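3.2 Table-top parts and their placement 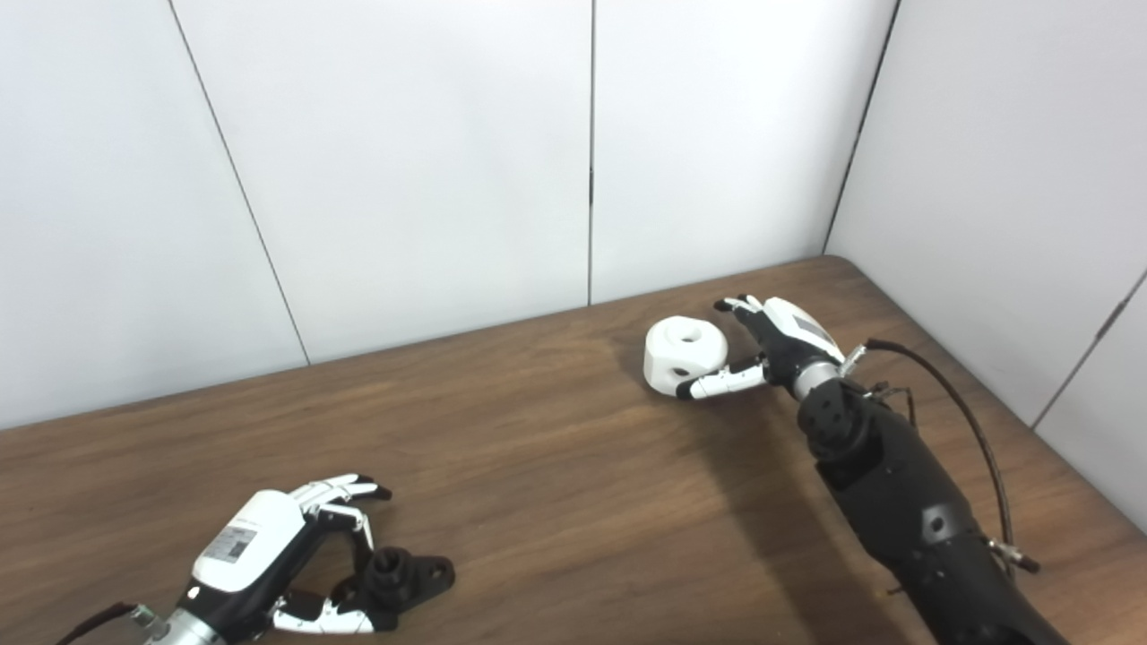
3.2.1 Choice of parts

Figure 4. Two parts on the wooden table, with white panels behind: a squat white cylinder with a hole in the top and a smaller one in the side, and a black flanged part with a raised boss.

The parts used in the placement work were picked from the scrap and sample bins at the Lanside workshop. We wanted things that a person in light assembly would pick up, turn over and set down many times in a shift, and whose shape would make it plain whether they had been set down the right way round. Two of them are shown in Figure 4. In the rest of this section they are called the puck and the flange.

The puck is short for its width and has flattened faces. Seen from a distance it looks much the same from several sides, and the smaller hole in the side is the main clue to which way it is turned. People sorting the parts by hand at Pikcombe often set the puck down on its base with the side hole facing away from them, and then had to lift it again to check. For this reason we treat the side hole as the front of the part. A puck is recorded as correctly placed only if the top hole faces up and the side hole faces the near edge of the table.

The flange is harder to describe in one word. It is a dark plastic piece with a hole and a cylindrical boss standing up from it, and an angled flange runs out to one side. The direction of that flange gives the heading of the part, and the boss gives its top. Two of our sorters called it "the bracket" throughout, and both names appear in the written notes. We have changed all of them to "flange" in the tables.

3.2.2 Table and enclosure

All placements were made on a wooden table inside a small enclosure of white panels. The panels have two uses. They keep the rest of the workshop out of view, and they give a pale, even background against which a dark part is easy to pick out. The puck does less well against them, being white itself. Earlier trials at Roker used a pale table top as well, and there the outline of the puck was often lost on the side nearest the light. The brown of the wood solved most of this. What remains is the soft shadow beside the puck, which in Figure 4 falls to its left. Sorters marking outlines on the pictures sometimes took in part of the shadow, and those outlines were drawn again.

The grain of the wood was left bare. We considered a cloth or a rubber mat, but both let the parts sink or drag slightly when they were turned, and a flange laid on cloth tended to come to rest at a tilt. Any marks left on the table by earlier work were also left alone.

3.2.3 Layouts

A layout is one arrangement of parts on the table, together with the position each part should end in. We drew up 96 layouts. In the simplest, the puck and the flange lie well apart and neither has to be moved to reach the other. In the more crowded ones the angled side of the flange points towards the puck, so that the order in which the two are picked up matters. Parts were never stacked.

Each layout was used on 8 occasions, though a number of these were spoiled by parts rolling off or by a panel being knocked, and were not made up later. After these were taken out, 613 placements were left for the main comparison. The work began on Mon 21 June and the last layouts were finished in September. The order of layouts was shuffled at the start of each week.

3.2.4 Judging a placement

Placements were judged from the pictures by two people working apart, using the Riviere scale for position and a plain yes or no for which way up the part was. Where they differed, the picture was looked at again with both present. Most differences concerned the puck, and nearly all of those turned on how far round the side hole could be before the part no longer counted as facing the near edge. We settled on an eighth of a turn either way. The same limit was then applied to the flange, measured along its angled side, although the judges had seldom disagreed about that part.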